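Community > Television > Reality and talent shows > Voting and results

Orley final: why do the published percentages not match the result read out on air?

I watched the final of Orley on Sestdale on Wednesday and then read the voting breakdown on the programme's page the following morning. I can't reconcile the two.

On the night there were three couples left at the start. The third-placed couple went out in the first half. The presenter then opened "a new vote" for the last two couples, and the couple in the blue villa won. The presenter said they had "more than half of your votes".

The breakdown on the page has the winning couple at 42 per cent. The other two figures bring the table to 100, so it isn't a case of a missing row. Forty-two is not more than half of anything.

I voted twice, once by phone before the first break and once in the Zeltton app after it. The app gave me a confirmation both times I opened it but the history only lists one vote. I also have a recording of the live broadcast on a Penner box, and the version on Zeltton catch-up is shorter than my recording, with the vote announcement in a different place.

What I'd like to know:

- which figure is the actual result
- whether my phone vote was counted in the second round
- whether the catch-up edit has any bearing on this

I'm not disputing who won. I want to know how the table was put together.

3 replies

Reply marked as helpful

Both figures can be correct. They have different denominators.

The final ran as two separate voting windows. Window one opened at the start of the programme with three couples in it. Window two opened after the third-placed couple had left, with two couples in it. The terms for the final say that votes cast in window one "will be carried forward" for couples who are still in the competition. Votes for the eliminated couple are not transferred to anyone. They stay in the overall total and have no further effect on the result.

The statement on air was made on the carried-forward total for the last two couples only. With two couples left, one of them must have more than half unless there is a tie. The table on the programme page is the total of all valid votes across the whole night, including votes for the couple who came third. In that table the winner needs only to be ahead of the other two, and 42 per cent is enough if neither of them reached it.

You can check that the two are consistent. Take the winner's 42 and the runner-up's share from the table, add them together, and divide 42 by that sum. If the result is above 0.5 the presenter's statement holds. It will always be above 0.5 if the runner-up is below 42, so the statement and the table agree as long as the table has them in the right order.

The table is badly labelled. It ought to say "all votes, both windows". It says "final result".

On your phone vote: if it was for one of the last two couples and was made while the first window was open, it was carried forward and counted in the second. If it was for the third-placed couple it counted in the first window only. A call made between the windows is invalid and doesn't count at all, although the operator may still charge for it. The recorded message should have told you the lines were closed.

On the app: Zeltton's vote history shows one entry per account per programme and overwrites it when a later vote is received. The second confirmation screen you saw may have been the first one being redisplayed. As far as I know the app has no export of the individual votes, so you can't settle this from the history page. 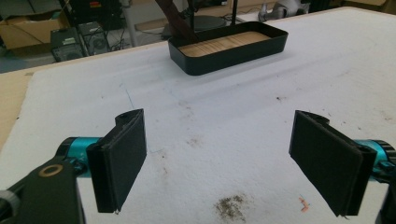
Checking it against your own recording

The recording on the Penner box is the better source for timings. The catch-up version has been re-edited.

1. Play the recording from the start and find the moment the presenter says the lines are open. Note the clock time, not the position on the progress bar. The progress bar includes any padding the box added before the programme.

2. Find the first closing announcement. The terms take the lines as closed when the presenter finishes the sentence. The on-screen graphic usually goes a few seconds later, and calls made in that gap are treated as late.

3. Find the second opening and the second closing in the same way.

4. Compare your itemised phone bill with those times. The bill gives the start of the call. The voting system records the time the vote was registered, so allow for the length of the recorded message before you decide which window you were in.

5. If the bill puts you in a gap, write to Sestdale viewer enquiries with the number you called from and the start time. Don't send the recording, they won't open it.

If you set the box to "series, new only" it may have recorded the repeat as well. The repeat has the voting numbers blurred and a caption saying the lines are closed. Delete that one before you start or you will end up comparing the wrong file.

The catch-up edit has no bearing on the result. Zeltton receives a version with the break bumpers, the terms caption and most of the voting instructions taken out. The announcement is moved so that the remaining material joins up, which is why it falls in a different place. The first series was handled the same way.

Reply

It's fixed. They decide who they want to win in week one and the votes are for show. My sister-in-law voted 2 times in every episode and her couple went out in the second week. Also the app is rubbish and logs me out.

Reply

The first reply covers most of it. Two corrections.

The app history does not overwrite in every case. It overwrites if both votes are made in the same window. If they are made in different windows you should get two entries, and the older one is collapsed under a small arrow beside the programme name. On the tablet version the arrow is hidden until you turn the tablet sideways. Worth looking there before writing to anyone.

Phone and app votes are also counted separately until the end of the night and then added together. Each app account has a single free vote per window. Each phone number has a higher limit, and anything over the limit is discarded with no message to the caller. One phone vote and one app vote from the same person are both valid under the current terms, so nothing you describe would have been thrown out as a duplicate.

For scale, the regional heats in the first series published actual counts, and one of them was decided on fewer than 2000 valid votes. The final will be a good deal larger than that, but they have stopped giving counts and only publish percentages, rounded to whole numbers. Rounding could move any line in the table by up to half a point. It can't turn 42 into more than 50, so it isn't the cause here, but it does mean the division in the first reply gives you an approximate share and shouldn't be quoted to a decimal place.

Comment from the original poster

Thanks. The arrow was there. Two entries, one in each window, and the phone vote was made before the first closing announcement by the clock on the recording. I've asked Sestdale to relabel the table and had an automatic reply.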